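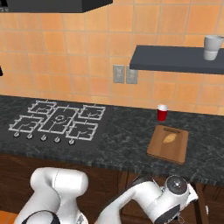 According to one resident of Stidbridge, the bridge hasn't got any longer, so she would like to know what the extra two dollars is buying. She put the question to the operator by phone and was told that her feedback was valuable. She has asked whether it is worth two dollars.

MEDIA RELEASE
8 June 2020

Clekow Road Users Association calls for freeze on Stidbridge toll

The Clekow Road Users Association has called on Dukberg Shire Council to put a stop to the planned increase in the Stidbridge crossing toll, which is due to go from $6 to $8 per car in August.

The association will deliver a petition carrying 3000 signatures to the council offices this month. It asks for the increase to be frozen until the operator, Petchrat Crossings, has published its maintenance costs in a form that can be read by people who drive over the bridge, as well as by people who own it.

Under the agreement between the council and Petchrat Crossings, the council sets the toll and the company asks for what it wants. Members have noticed that these two amounts are generally the same. The association has gone back through the council minutes as far as the website allows and has yet to find a request that was turned down.

The company's application says the increase is needed to "maintain the customer experience". The customer experience at present consists of a boom gate, a coin basket that doesn't take the new card, a card reader that doesn't take the old card, and a sign saying the intercom is being upgraded. The sign has faded quite badly and may itself need upgrading before long.

For a person who lives in Clekow and works on the Dukberg side, the toll is charged in both directions. The other way across is the old river road, which floods at the causeway and has done so for as long as there has been a causeway. The council's own transport plan calls it "a viable alternative route". We invite councillors to try it after rain, and to let us know when they are leaving so we can have someone stand by with a tractor.

What the council heard, and what it said it heard

The council received 598 written submissions during the consultation period. Its summary, released late in the afternoon with the agenda already closed, describes them as showing "a range of views". The association has read the submissions that were made public. The range runs from people who oppose the increase to people who oppose it and also want the potholes on the approach fixed. One submission did support a higher toll, on condition that it apply only to caravans.

Residents were also asked to fill in an online form giving their preferred size of increase. The form offered a small increase, a moderate increase and the increase proposed. There was no box for none. Several people wrote it in the space for their street name, and we understand those forms were set aside as incomplete.

After the slow drive across the bridge last month, when local drivers crossed at walking pace and paid in small coins, the council put out a statement regretting the delays. The association also regrets them. Traffic on the approach was backed up past the saleyards, and a number of drivers told us it was a fair bit quicker than the usual Friday - sorry, the usual end-of-week - run. The drive was peaceful, everyone stayed in their own vehicle as the health rules required, and police on the day were patient and helpful. One officer was seen looking for change.
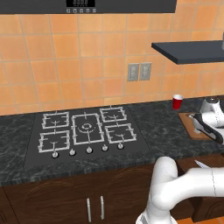

What the association is asking for

The association wants the August increase put on hold, and it wants that done by a vote in an open meeting. It asks that Petchrat Crossings release its maintenance spending on the bridge for each year of the agreement, along with the traffic figures it uses to work out the toll. At present both are held to be commercially sensitive. The bridge has no competitor, unless the company has started to worry about the causeway.

We are also asking for a local pass for households in Clekow and Stidbridge. The council agreed in principle to a local pass when the current agreement was signed. It has gone on agreeing in principle ever since, most recently in its annual report, where the pass appears under the heading "Achievements".

The association does not oppose tolls as such. Bridges cost money and paint doesn't put itself on. Most of our members would pay the present rate with no more than the ordinary amount of grumbling if they could see where it went. What they object to is being asked for a third more by a company that answers its phone in another time zone, on the say-so of a council that parks on the right side of the river.

Next steps

The council is expected to consider the toll at its next ordinary meeting. Because of limits on numbers in the chamber, the public will be able to follow by video link. Residents who followed the last meeting this way will remember that the sound dropped out for the whole of question time and came back for the vote of thanks.

Anyone wanting to put a question to councillors must lodge it in writing beforehand. The association has a plain one-page guide to doing this, which is shorter than the council's by a good margin. Copies can be had from the Clekow newsagency, or from the bakery in Stidbridge if you get there before the pies go.

Signed petition sheets can be left at either counter until the petition is delivered. Please don't leave them with the toll booth. It has been unattended for a while now.

ENDS

Media enquiries: Clekow Road Users Association, care of the Clekow newsagency. Drivers who took part in the slow crossing are available for interview, on the Clekow side for preference.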